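Getting creases out of a black tablecloth before a community lunch?
Posted in Home and Laundry, Apr 7, 2024

Philomena Essien
Hello all, I've been put in charge of the tables for our spring lunch at the Grollitholm hall and I've bought a great stack of black polyester cloths. They came folded in tiny squares and the creases are dreadful. Lint shows up on them too, every bit of it. I don't own a decent steamer and I'm nervous about ironing them in case they go shiny. What do you all do? And what colour dishes would you put on black? Mine at home are all grey and I'm afraid it will look like a wake! 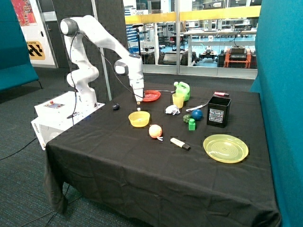 Dzifa Yakubu
Hi Philomena, I've done plenty of these lunches and I promise it will be lovely. Wash the cloths on cool with no softener, then tumble them on low with a couple of damp towels and get them out while they're still a bit warm. If you must iron, go on the wrong side at the lowest setting, with a tea towel in between. As for dishes, go bright. A red plate and a yellow bowl look so cheerful on a black cloth that you'll hardly need flowers, and you can pick them up at the op shop for next to nothing.

For the lint, I'd do these on the morning:

1. Shake each cloth outside, then lay it and go over it with a barely damp rubber glove, always in the one direction. Keep paper tissues well away, as one crumpled white tissue on black is all anyone sees.

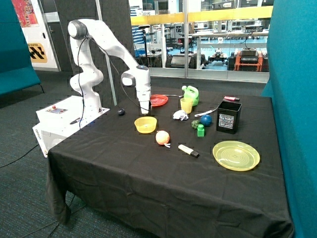

2. Mist any stubborn creases with plain water and smooth them with your palms. Peach or apricot napkins would be my pick for softening all that black, and they're kind to old linen stains as well.
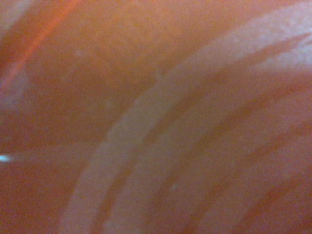
3. Roll the cloths around a cardboard tube afterwards. Mine have been rolled since September and haven't a crease in them.

ostrowski_90
just hang them in the bathroom while you have a shower. worked for me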